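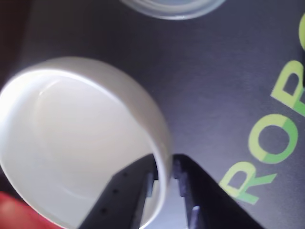

Taça grande Wollard, branca brilhante, vista de cima.

Taça grande Wollard
Saladas, massas, fruta e as chaves de casa

Toda a cozinha tem uma taça grande demais para o armário e pequena demais para o jantar de Natal. A Wollard fica mais perto da segunda categoria, com 43 cm de boca, e por isso convém medir a prateleira antes de encomendar. Já recebemos devoluções suficientes para insistir neste ponto.

O branco é liso e brilhante, sem flores, sem galos e sem frases inspiradoras. O rebordo é grosso e arredondado, bom para agarrar quando a salada pesa mais do que se previa. Por dentro, a parede desce em curva até à base e a colher de servir chega a todo o lado, incluindo àquela última azeitona.

Ficha
Marca: Wollard
Cor: branco brilhante
Diâmetro: 43 cm
Lavagem: à mão ou na máquina, se lá couber
Micro-ondas: pode ir, mas veja a linha anterior
Garantia: 2 anos (quedas não incluídas, por muito que o gato insista)

Combina com
Talheres de salada Tierney
Base antiderrapante Gurix

Opinião de cliente
"Comprei para a fruta. Agora compro fruta a mais para a taça não parecer vazia." Deisy Cuadros

Entregas
As encomendas saem do armazém Plindport em caixa reforçada. Em compras de 20 ou mais unidades, para restaurantes e famílias muito otimistas, peça orçamento a Hòa Mạch. A versão com tampa chega em setembro.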